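Gemechu Tilahun
Taking apart an old workstation, a thread. I do this at the weekend, slowly, and I write every step so my brother Kidus can follow with his own machine. English is my third language, please be patient with me.

1/ The computer is from Wendico, a small office in Grurkemville that closed in January. They sold everything in one lot. I paid 40 dollars for this one. On the inventory sticker it was number 2371.

2/ Before opening: power cable out, then press the power button for a few seconds. Touch bare metal before you touch any board. Tsegereda Beyene taught me this when I was her student, and I still do it every time, also when I am in a hurry.

3/ Lay the case on its side. Do not work with it standing up. The graphics card is heavy and you will want both hands for it.

4/ With the cover off and the cooler removed, I stop and look for a while before I pull anything. In this one the hard drive is in a blue and black carrier, and the processor is lower down in its black retention frame. The lid still has dark smudges of old thermal paste.

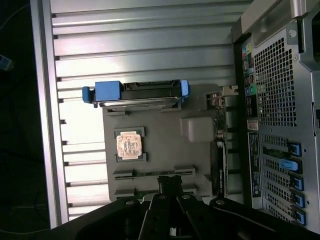

5/ The hard drive

Squeeze, then pull evenly. If the carrier does not move, look again for the cable. I once broke a connector by being too strong, and the replacement took 17 days to arrive.

6/ The drive goes into a bag with a paper label. I write what it is and which machine it came from. Do not erase it yet if somebody may ask for the files. Adanech Degefa, who kept the books for Wendico, has already asked me for hers.

7/ The processor

Wipe the lid while the chip is still held in the socket. I use a coffee filter and alcohol. Tissue leaves small fibers. Wipe from the outside to the middle, otherwise you push the paste over the border and then you have a longer evening.

8/ Then lift the lever and take the chip by two opposite edges. Straight up. Never slide it.

9/ The memory

Open the latches fully, and the module comes up a little by itself. Hold it by the ends. Please do not put modules in a pile on the table, as I did for years.

10/ For loose parts I like holders on an upright panel. Mine are light gray plastic on a matte gray panel: two for memory modules, which stand vertically, and a square one with corner clips for a processor. When the parts have a place, I look for them less and I scratch them less.

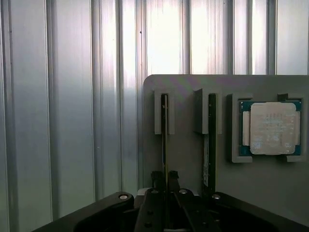

Do I need to keep the memory modules in pairs?
It is better to keep them so. If two modules came from the same machine, I put the same letter on both labels and I sell or reuse them together. Mixed modules often work, but when they do not, the fault is hard to find.

11/ Abrehet Gashaw asked me where I buy thermal paste. I get it from the Assefa shop near the bus station. A small tube is enough for many machines if you close it well.

12/ Next time I clean the fans and put in a new clock battery. Kidus, please send me the model of your power supply, I asked you already two times.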